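Category: Bench notes / Shelf cell / October

Tuesday, start 07:40. Present: self, Elsa Seppälä, Tetteh Antwi. Joni Sjöberg from 10:00.

Purpose: decide which facings the arm takes over from the morning restock and which stay with the shelf team. Stekell want a split by product line. I would prefer a split by carton type and clearance, for the reasons below.

Bay layout unchanged from last week. Large cracker cartons on the tan board, small purple Annie's boxes on the level under it. Tetteh checked the slot heights against the drawing and signed the sheet. Planogram file in use is Allari rev 7. Rev 6 is still on the tablet by the door and needs deleting.

Looking down at the shelf, the quantity that matters is the gap between a large carton and the front edge of the board. Elsa's habit when filling by hand is to pull the carton forward until it looks right from the aisle. The planner has no such notion and wants a number.

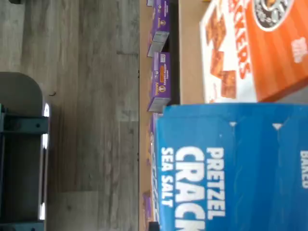

Cracker cartons and Annie's boxes from overhead, chair at lower left.

Height map of the large cartons is clean. The purple boxes are the difficulty: where a big carton lies over the line of sight the segmentation returns a strip, and the planner treats a strip as a thin object. Teemu Salminen has a fix in the Skiriseo branch that merges strips against the planogram before grasp selection. Not merged to main. I have asked him to leave it behind a flag until we have compared logs.

Set for today:
- approach speed reduced, both levels
- grasp log on, 3438 entries carried over from the earlier runs
- force limit as before
- manual override with Elsa for the whole session

Carton faces next. The orange and the blue pretzel cracker cartons share a layout, with the same "BAKED" badge and the brand logo in brown, so the classifier leans on colour more than I like. Under even light this is no trouble. Under the late-shift lamps I expect the orange to drift. Joni to repeat the colour test after 18:00.

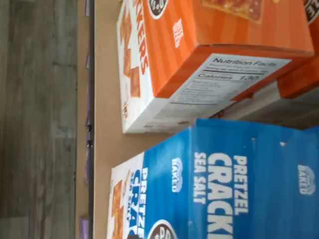 Photo: T. Antwi / shelf cell

Orientation is a separate matter. The overhead view gives the packaging text sideways, and the label reader was set up for upright text. It now tries all four rotations, which costs time on every pick. If mounting is fixed we can hard-code one rotation. Valtteri Huttunen objects that someone will move the mount within a month - he is probably right. Left at four.

Staffing, since it was raised again at 09:00. At present the shelf team do the full restock before opening, plus rotation by date. Under the proposal the arm takes the front-row fill of the large cartons. Date rotation, damaged packs and anything behind the second row stay with people. Elsa's points, noted as given:
1. The walk to the back store does not go away. It becomes a walk to load the infeed.
2. Checking the arm's work is work and should be on the rota as such.
3. She wants the stop procedure taught to the whole team, including the evening staff.

I agree with all three. Point 2 is missing from the Stekell costing, which assumes 1372 picks a week unattended. We have never run unattended. Tetteh will redo the sheet with a checking slot per shift and send it back without comment.

Front view, both levels, for clearance around the gripper. 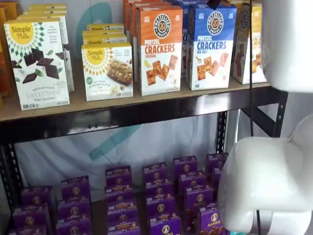

3 min read

The lower level is tight. With the gripper down at the Annie's boxes the housing sits close to the rightmost front box, and the black upright and the diagonal brace limit which way it can back out. Retreat path should be straight towards the aisle before any lift. The present path lifts early. Changed in config, to be run slow first.

The cable hanging at the right of the upper shelf crosses one of the Pretzelized facings, the cream and orange one. Re-route before the next session. Until then that facing is masked in the planner and filled by hand.

Simple Mills facings: the tall Sweet Thins and the shorter almond flour bars are next to each other, so the height step is useful for calibration. Use the step at 810 on the scale in the log, not the older value.

Open:
- Teemu: flag for strip merge, then logs to me
- Joni: colour test, late lamps
- Tetteh: revised costing, cable
- self: delete rev 6, write up stop procedure with Elsa
- Valtteri: decision on fixed mount, wanted before the Sầm visit

Stopped 12:15. Arm parked, override key back in the drawer.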